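Skoststead round, worth the trip?
kerbhopper: Tickets are up to 70 for the day. Going?

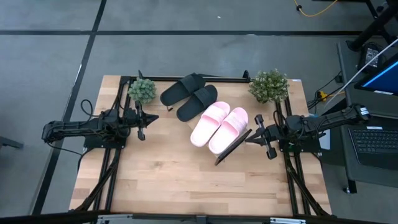
Skoststead, September 2023
gravel_trap: Yes. It's 104 laps this time, so strategy matters.
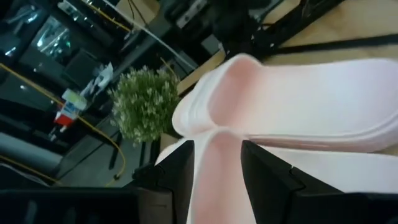
Touring Cars
oldpitlane: Disagree - it was a procession in March. Bretivo led all but 2 laps.

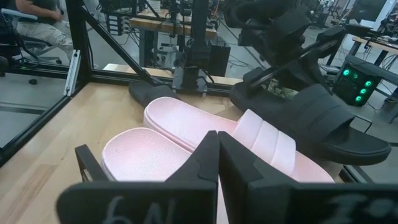

Pink slides on the table
gravel_trap: That was a wet race. Skoltano have more pace now.

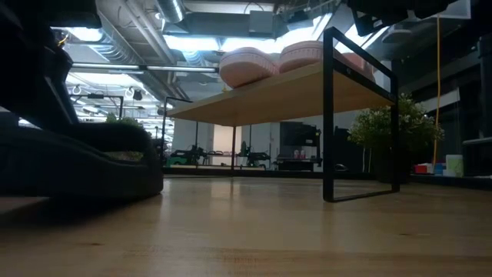 oldpitlane, Forum Moderator
Not on used tyres they don't. I'll watch at home.
kerbhopper: Booked the Sunday anyway.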